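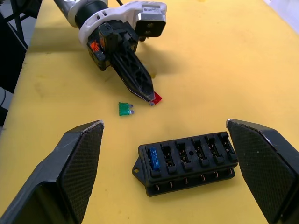 A red fuse, a green fuse and the black fuse box, on the yellow table.

Search this blog Search Go

I have wanted to write about fuses since August, when the radio in my old van went silent on the way to Brommont. I am not a mechanic. I learned what I know from the handbook, from my neighbour Miłosz, and from making the same mistake more than one time.

The fuses in most cars are called blade fuses. They have a small body of coloured plastic, which you can see through, and two flat metal legs. The colour is not decoration. It tells you the number of amperes, and in the usual system red is 10 and green is 30. When I did not know this I thought the colours were for the different parts of the car, red for the lights and so on. I said this to Miłosz and he was very polite about it.

So the rule is simple: the new fuse must have the same number as the old one. If you put a green one where a red one should be, the radio may play again, but the wire behind it is then not protected and it can become hot. I know people who drive like this for years. Please don't do it.

My way of working is now like this. I switch off the engine and take out the key. I look for the plan of the fuse box, which in my van is printed inside the lid, in letters made for somebody with younger eyes. There are 32 places in it and two of them are empty. Then I pull the fuse straight out and hold it against the window. Inside the plastic there is a thin metal strip from one leg to the other, and if it is broken the fuse is finished. Sometimes the break is so small that I need the magnifying glass from my sewing box.

Pulling is the part I was worst at. The fuses sit close together and there is little room for fingers. First I used kitchen tweezers, and they slipped and left marks on the plastic. Now I have a small plastic puller from Kivico, it was in a bag with 40 mixed fuses. You hold the body with it, not the legs, and you pull without turning. To put the new one in I use my thumb. Both legs should find their places before you press, otherwise one of them bends.

I also like to do as much as possible at a table. A plain bright surface is good for such small things, on my grey garage floor I have lost more fuses than I have ever burned. My friend Nabila keeps hers in a pill box with the days of the week on it, so her Saturday is full of reds.

The radio, in case you wonder, needed only one red fuse. It broke again after two weeks, and then it was the cable behind the radio, rubbed through by a screw. If a new fuse goes quickly, the fuse is telling you something and you should look for the reason before you put a third one. I gave that job to the garage.

Next time I will write about the rear lamp, which still has water in it.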